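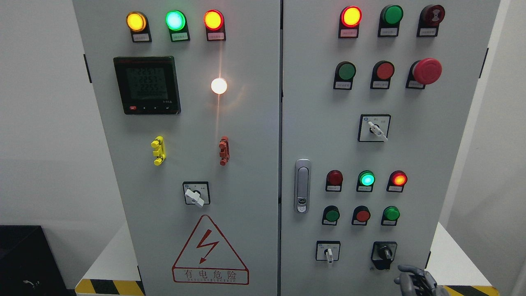

November, Wurnville switch room, written up after tea

Third week with the robot on the panel rounds and I'm still enjoying it far more than I expected to! Started at 6.40 today with Ese Okafor. Plan was the full round on the two-door cabinet: read the meter, check the lamps, then the practice presses on the right-hand door with the downstream side isolated.

Meter reading is good now. Three voltages, all in the 225s, and the log filled itself in while I was still finding a pen. Lamps are better too. The white one on the left door is very bright and the glare used to spoil the reading beside it, so Ese has put a second, darker exposure into the routine. Seems to do the trick.

Presses: 100 tried, 17 needed a second go. Nearly all of those were on the lower row, where the buttons sit close under the lamps and the fingers come in a touch high. The rotary switches at the bottom are a different job altogether (the white lever wants a turn from the wrist, the black knob wants a proper pinch). Leaving those until the wrist offset is sorted. Ese thinks it's 4 mm out. I think more. We'll measure.

E-stop stays off the robot's list. Agreed with everyone on shift, and I've written it on the whiteboard as well.

Now the people side, which I keep meaning to put down properly. The old round had 41 stops and whoever was on earlies did it alone with a clipboard. Jummai Abubakar did it for years and she can tell you which buzzer is about to go from the sound of the room. She was wary at first, fair enough. This morning she spent an hour with us going through the log and spotted that we take the reading before the load settles - so we've moved it to the end of the round. Brilliant catch, and it would have taken me weeks.

What she wants is the fault-finding work that always got squeezed out by the round. She's had two full mornings on it this month. She did say she misses the walk, and that you notice things on a walk. So we're keeping one round by hand every week, shared out, and her notes go in the same log as the robot's.

Still to do:
- measure wrist offset, lower row first
- ask Lurnard about softer fingertip pads
- English copies of the panel labels for the new starters
- Jummai to show Ese the buzzer test

Packed up at 11.15, hand parked, log saved.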